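Recording pick-and-place episodes: move the objects, or keep them where they are?

Posted in Small Robot Arms – Training and Data

Siham El Ouafi

I have a single arm with a two-finger gripper, bolted to a bench, and a camera on a stand that I don't move. The task is "put the thing in the basket." I drive the arm by hand with a leader arm and record each try as one episode. I want to train a policy from the recordings and then let it run by itself.

So far I have 30 episodes and I plan to stop at 1000. Before I go on I would like to get the setup right, because I don't want to throw the whole lot away in March.

What I'm unsure of:

Should the object start in the same place each time, or should I move it between episodes? With it in the same place the arm learns fast but I'm afraid it will only learn that one place.

Should I change the basket position too, or leave that alone until the object part works?

Do I keep the episodes where I missed the grasp and had to go back for a second try?

When do I stop recording? At the moment I stop as soon as the fingers open over the basket.

I use the Drado recorder with the default settings, if that matters.

3 replies

Trestbridge

Move the object. Leave the basket. 1000 is plenty for one task. I did a drawer task with fewer and it was fine.

Keep the misses, they are useful.

Belhaj

I would be a bit more careful than the reply before mine. I have recorded a lot of basket and bin episodes on a similar bench and the count mattered much less than how the starts were spread. One set of mine had 2000 episodes and worked badly. I had put the object down wherever my hand happened to go, and my hand went to the same spot nearly every time. When I plotted the start positions they made a small blob in front of the gripper and almost nothing else.

What I do now:

Make a list of start positions before the session. A grid on paper is enough. Shuffle the list and work down it. Don't put tape or pen marks on the table for the positions if the camera can see them, or the policy may pick up on the marks. Marks that were always there and stay put are less of a worry, but leave them alone for the whole set. If you clean the table, do it before the first episode.

Leave the basket alone for the first set, then train and test. When that works, record a second set with the basket shifted and turned a little. If you change both from the first day and the policy fails, you won't know which one it was.

On the missed grasps, it depends what happened after the miss. If you backed off, lined up again and got it, keep the episode. The policy will miss too, and it has to see what coming back looks like. If you knocked the object off the table or reached in with your hand to fix it, delete the episode. Write down which is which as you go. I tried sorting them afterward from the video and gave up.

On when to stop: you are stopping too early. Opening the fingers is not the end of the task. Record until the object is at rest in the basket and the arm is back up and clear, with the fingers open. Hold it there for a second, then stop. If you cut at the moment of release, the policy has no examples of what to do next and tends to hang over the basket, or close the fingers again and go fishing. Mine did that for a week before I worked out why.

Also look at your own recordings from the fixed camera before you go much further. Pick a few at random and check that you can tell the stage of the task from one still. Object on the table, object in the fingers, object in the basket with the gripper open and away from it. If you can't tell these apart by eye, moving the camera is a better use of your evening than recording more.

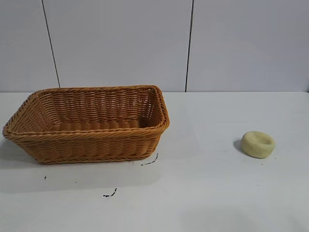
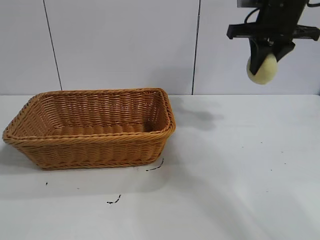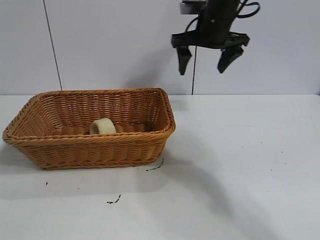
Watch the basket walls as well. With a deep basket and a low camera, a small object can drop out of view completely once it's inside, and then a good drop and a bad drop look the same to the policy. Raise the camera until you can see over the near wall to at least part of the floor. A second camera on the wrist helps with the grasp, but it won't do much for this, as it has usually moved off by the time the object settles.

One more thing about the reset. Start the recording after your hands are out of view. I had a set where my sleeve was in the first few frames of almost every episode, and on its own the arm would sit still at the start as if it was waiting for the sleeve. Trimming the starts fixed it, but that was 2000 episodes to trim, so get it right while you have 30.

Drado defaults are fine for this. I would only check that the gripper opening is saved as a number along with the joint angles. In one older version it was saved as open or closed only, which is hard on soft objects.

Worard

Agree on the spread of starts. For the test, keep a few positions off the list completely and never record from them. Otherwise you are testing on things it has seen and the score looks better than it is.

I went to 3000 on mine and the last thousand made no difference I could measure. Train at a few hundred and look at where it fails, then record more from those places.

Siham El Ouafi

Thanks. I checked and all 30 of mine stop at the release, so I'm deleting them and starting over. The gripper opening is saved as a number. I will make the list of positions tonight and leave the basket where it is for the first set.

Does anyone vary the light on purpose, or is that for later as well?

Belhaj

Later. Close the blinds for now and use the same lamp.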